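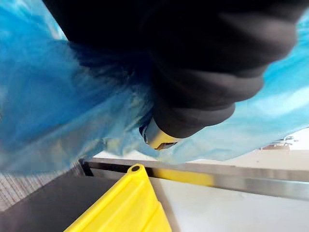

The Bag of Bags

Every home I have lived in has contained a bag whose only job was to hold other bags. My mother kept hers on the back of the pantry door. Mine lives under the sink, where it has grown to the size of a sheepdog and has begun to lean on the pipes.

I bring this up because my town is once again arguing about whether to ban the plastic shopping bag, and I have a stake in it. I own a fair share of the town's supply.

The case for the ban is a good one and I won't pretend otherwise. A thin plastic bag gets used for the length of a drive home and then hangs in a tree until the tree dies. The creek behind Orkar Street has them in every color. I'd vote for the thing tomorrow. What I object to is the mood that comes with it, in which the rest of us are asked to believe that we can buy our way to a clear conscience at the checkout for $2.50, in canvas.

I have done this many times. I own canvas bags from two banks, a radio station, a dentist and a bookstore in Drakside that closed before I got the bag home. I have a very nice one from Zamfir, the bakery, with a loaf on it. They hang on a hook by the front door, and there they stay while I am at the store, standing at the register with 11 loose items and the face of a man who has been robbed. So I buy another. The hook came out of the wall in November.

Davina Sutherland, who lives across from me and is wrong about most things, wrote to the paper to say that what people need is better habits. She keeps her bags in the car, folded. I believe her. I have seen the inside of that car, and it looks like a hotel room. But a rule that works only for Davina is a poor sort of rule, and there are 800 households on our side of the hill, most of them run by people like me.

A cotton bag also takes a lot of growing, and it has to be carried for years before it has paid off what went into it. I'm not going to throw a number at you, as every number I've found comes from somebody selling one kind of bag or the other. You can do the sum in your own hallway. Count the totes, then count the ones with any dirt on them.

Meanwhile the despised plastic ones under my sink work for a living. They line the bathroom trash. They have carried wet swimsuits, muddy boots, a leaking jar of pickled beets and, on one sad evening, a goldfish. My old landlord, Tamás Szilágyi, washed his and pinned them on the clothesline between his shirts, and he got through a winter on maybe six of them. We thought he was cheap. He was cheap. He was also well ahead of the canvas crowd, and he never once put a slogan on his shoulder.

So ban the new ones, by all means. Put a real charge on paper, too, and make the stores take back the film they wrap around everything else, including the single cucumber, which came into this world with a skin. But spare me the free tote at the meeting. I hear they've ordered 700, with the town seal on both sides, and the town seal is a duck.

I'll take one, of course. It's a good-looking duck. I'll need somewhere to put it, and the bag under the sink is full.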